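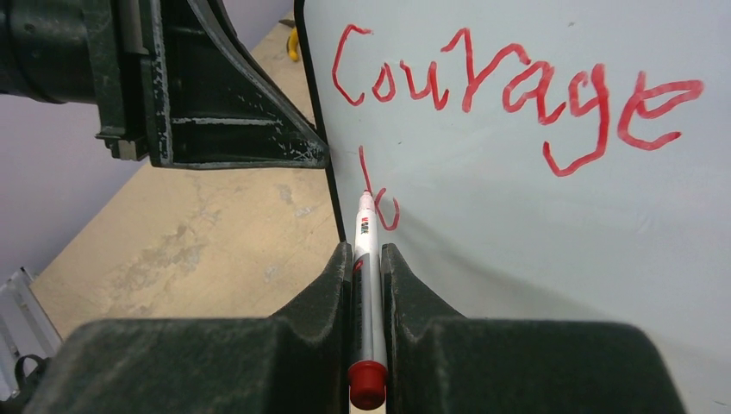
A dry-erase marker looks like a normal felt pen, but its ink has a secret. In the ink there are three important things: colour, a liquid called alcohol, and something a little oily. When you write a word, for example "Courage" in bright red, the alcohol goes quickly into the air. The colour stays on the board, but the oily part does not let it hold on tightly. So a dry cloth can take it away.

The board helps too. Its surface is very smooth. Paper is full of tiny holes, and ink goes down into them and stays there.

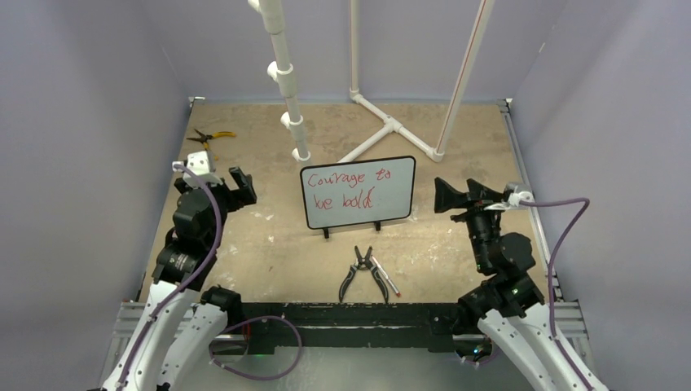 If old writing does not want to leave, write over it with a fresh marker and wipe at once. The new alcohol makes the old ink soft again. Remember to put the cap back until you hear a click, or the tip will become dry.
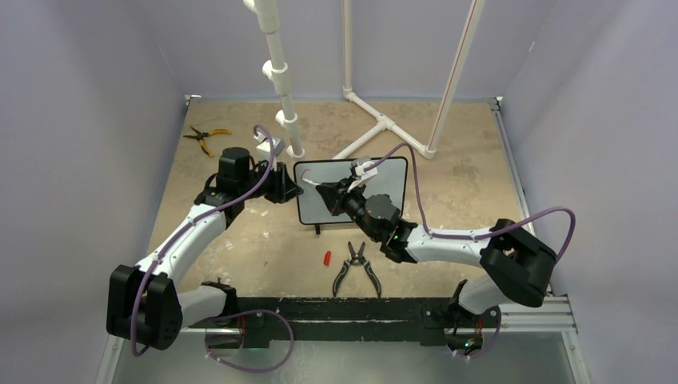

Why does a whiteboard become grey after many weeks?

Very small bits of colour stay behind each time you wipe. Ask an adult to clean the board with a damp cloth, and let it dry before you write again.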